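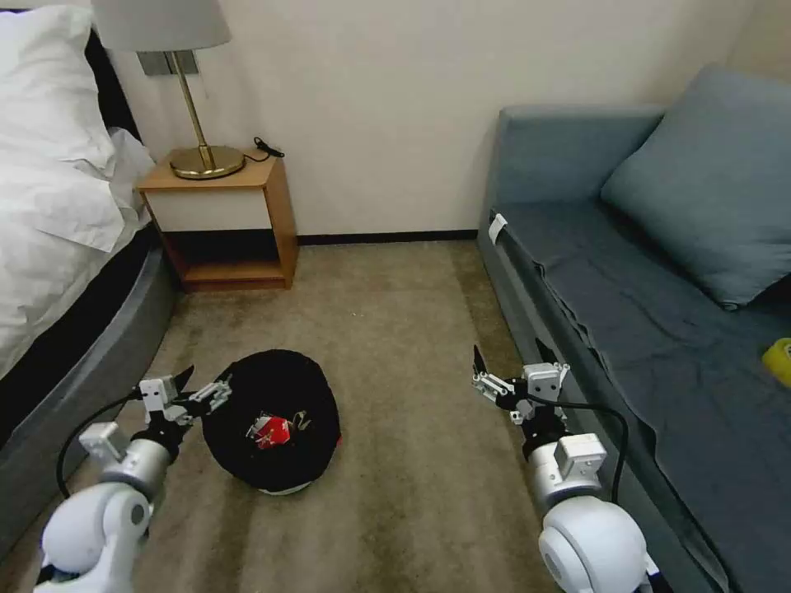 Getting a room ready for a tidying robot: notes from the Vasolcombe open day

The Gesetti workshop at Vasolcombe opened its doors in April and ran floor-clearing demonstrations through the afternoon. The points below apply to any two-armed machine working in a bedroom, and most of them help with ordinary cleaning too.

Floor space. Leave a clear run of at least 70 cm between the bed and any sofa or chest. Move loose rugs out. Short-pile carpet is fine.

Bedding. Tuck in sheets and throws that hang down the side. Loose folds can be taken for something to pick up, and a two-finger gripper will pull on them.

Hats and other soft items. A round hat lying on carpet is a harder lift than a box. Grip the edge, not the crown. Small things resting on top should come off first or they will roll under the bed.

Dark items. Black felt and black wool show little shape to a camera. Put the ceiling light on. A bulb of 600 lumens in a bedside lamp was judged too weak by itself.

Cables. Coil spare flex and keep it on the nightstand, off the floor. Check that the arm's own cable has slack at full reach.

Weight. The Indura fingers used at Gesetti are set for 2 kg per arm. Do not leave shoes filled with other things.

Fingertips. Wipe with a damp cloth after 9 runs, sooner on wool. Fluff on the pads causes slipping. Do not use spray polish.

Storage. Oddsson open baskets were preferred to lidded ones. Stand the basket against a wall and do not move it between runs.

Keep pets and children out until the arms are parked.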